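Folding Heavy Knits with a Front Panel
Speaker notes, Jutport textile care evening
Speaker: Manon Perron
Running time: 17 minutes plus questions

Before starting
Check that the clicker advances the slides and not the house lights. Water on the left of the lectern. Kendra Carrier is timing from the front row and will raise a card at the halfway mark. Handout goes out at the end, one per table.

Slide 1. Title
Name, thanks to Rhonda Fraser for the room. State the scope right away: pullovers, medium to heavy gauge, with a panel or large motif on the front. Cardigans are excluded. So is anything with beads or sequins, covered by Colleen Fortin in January and written up in her own notes.

The talk covers the surface, the layout, the fold and the stack. Washing comes up in questions every time. Answer it briefly and move on.

Slide 2. Why a panel changes the fold
A plain knit has one thickness and one stretch across the front. A panel gives it two. If the panel is a separate cloth sewn on, it will usually stretch less than the knit, and the knit at its border takes up the difference. If it is knitted in, there may be floats on the back, and these add bulk and catch on rings and buttons.

Ask the audience to turn their own sample inside out and find out which kind they have. Allow one minute. Do not talk through it.

Points to make once they look up:
The border of the panel is the line to protect. A crease that runs along the border will set faster than one that crosses it.
A crease through the middle of a motif is visible at arm's length on a dark ground with light figures.
On a fuzzy knit, repeated folding on one line flattens the pile there. It can be raised again with steam held clear of the surface, but it comes up unevenly.

Slide 3. The surface
A made bed is fine. Most people at home have one, and few have a table wide enough for a pullover with the sleeves out. The bed should be pulled tight first. Wrinkles in the cover will not mark a knit in the few minutes a fold takes, but they make it hard to see whether the hem is straight.

A cotton cover grips less than fleece. On fleece the back of the garment stays put while the front is smoothed, and the two layers end up out of line. If fleece is all there is, lay a sheet over it.

Cover color: anything that contrasts with the garment. A busy print is acceptable as long as the outline of the knit can be read against it.

Height matters for anyone doing more than a few pieces. At the Flidville sorting days we had people bent over low beds, and they slowed down well before the people at tables did. Risers under a folding table solved it.

Slide 4. Layout
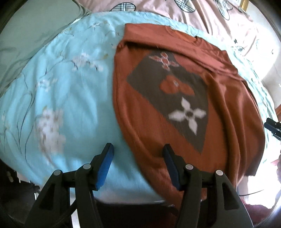 Orange knit laid out front up, slightly rumpled. Dark diamond panel with pink and white flower motifs.

Let them look for a few seconds. Then go to the panel. It is a diamond, and as the garment lies, its long axis is tilted. Ask: is the panel tilted or is the garment tilted? Take one or two answers. The point is that the panel should not be used to square up the garment. Use the neckline and the hem. Panels shift with wear, and some were never set straight.

Second point: the loose folds on the right side. Slack of this kind gets pressed in if folding starts too early. Work it outward with the flat of the hand from the center toward the side seam. Lift and set down at the seam. Do not drag the seam outward, as the knit will grow wider by a visible amount and stay that way until the next wash.

Third point: the fuzzy surface. Smooth in one direction only, neck to hem. Loose fiber on the surface should be left alone at this stage. A comb or shaver is used on a different day, with the garment flat and nothing else going on.

Order of layout, for those taking notes:
1. Front up, neckline away from you.
2. Find both shoulder points and set them level.
3. Set the hem parallel to the shoulders.
4. Smooth the body, then bring the sleeves out to the sides.

Pause here. Kendra's card should be up at the end of this slide. If it went up earlier, drop the aside about risers next time.

Slide 5. Choosing the fold line
Draw on the flip chart: outline of a pullover, diamond on the front. Mark the upper point, lower point and two side points.

The standard shop fold brings the sides to the back and then folds the body in half across the middle. On a garment with a large diamond, the half fold passes through or close to the widest part of the panel. This is the worst place for it.

Two alternatives:

Alternative A, thirds. Sides to the back as usual, hem up by a third, then again. Both folds cross the panel if the panel is long, but each turn is softer because there is more cloth inside it. Suits deep shelves.

Alternative B, offset. The fold is placed above or below the main motif so that the motif lies flat on one face. The packet is uneven, thicker at one end. Suits drawers, with the thick ends alternated.

Yevdokiia Demchenko's measurements on sample swatches favored B for dark grounds with light figures and found little difference on mid-tones. Her swatches were all from one mill. Say so.

Tissue: acid-free, rolled loosely and placed inside the turn. One roll per fold is enough. Flirby brand clips and similar should stay off knits altogether.

Slide 6. Partway through
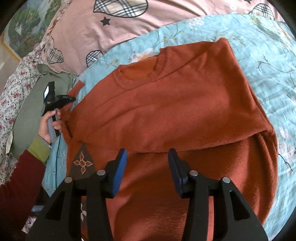

Fold running across the body, ribbed neckline above it. Part of the dark panel shows at the left.

Direct them to the shadowed band under the fold. A dark band along a layered edge means that the edge stands off the layer below. For a knit of this weight that is the desired condition. A fold pressed flat by hand will look neater and will mark sooner.

Then the neckline. The opening is turned slightly to the left. Correct this before the next fold. Reach in with two fingers, find the center back of the rib, and bring it over the center front. A crew neck folded off center will put the weight of the stack on one side of the ribbing, and the rib loses its spring there first.

Then the right side, where the knit bulges in a rounded curve. Ask what is under it. Without lifting the garment one cannot tell, and this is the teaching point: lift it and check. A sleeve bunched under the body is the usual cause in our own sessions. Lay the sleeve straight down the back with no more than one turn at the elbow.

Last, the panel. With the folding at this stage, a diamond motif can be seen and a small white one lower down. Have them trace on their own sample which parts of the panel are now hidden and which are on the outside. Light figures on the outside of the packet pick up dust and rub against the shelf above. If the garment will be stored for a season, the panel goes inside with tissue over it.

Slide 7. The stack
Maximum stack: 4 heavy knits. Heaviest at the bottom, panel garments at the top. This is a working limit and not a tested one. If anyone wants to stack five, ask them to measure the bottom packet before and after a month.

Do not hang. If hanging is unavoidable for a short period, fold the garment over a padded bar, with the bar under the arms.

The MacDonald collection holds 1000 garments, and its knits are kept in shallow trays, one layer per tray. Few people at home can do this. A dresser drawer with the packets side by side comes close.

Refold on a different line at each change of season. A slip of paper in the packet with the letter A or B on it saves guessing.

Slide 8. Practice
Pairs. One folds, one watches the panel border and says stop if it strains. Swap. Four minutes each way. Manon and Rhonda walk the room.

Common faults to look for:
Shoulders level but hem skewed.
Sleeves folded across each other at the back, giving a ridge down the middle of the packet.
Tissue packed too tight.
Hands patting the finished packet flat.

Questions, likely ones
Vacuum bags: no for heavy knits, because the compression sets the creases and crushes the pile.
Cedar: fine near the garment, not touching it.
Rolling: acceptable for travel. Roll with the panel outward and loose.
Ironing the panel: read the care label. If there is no label, steam from a distance only.
Pilling at the panel border: normal wear from the two cloths moving against each other. Trim by hand.

After
Collect the spare samples and the flip chart pens. Send the handout file to Colleen for the archive, with the drawing from slide 5 redrawn at a larger size.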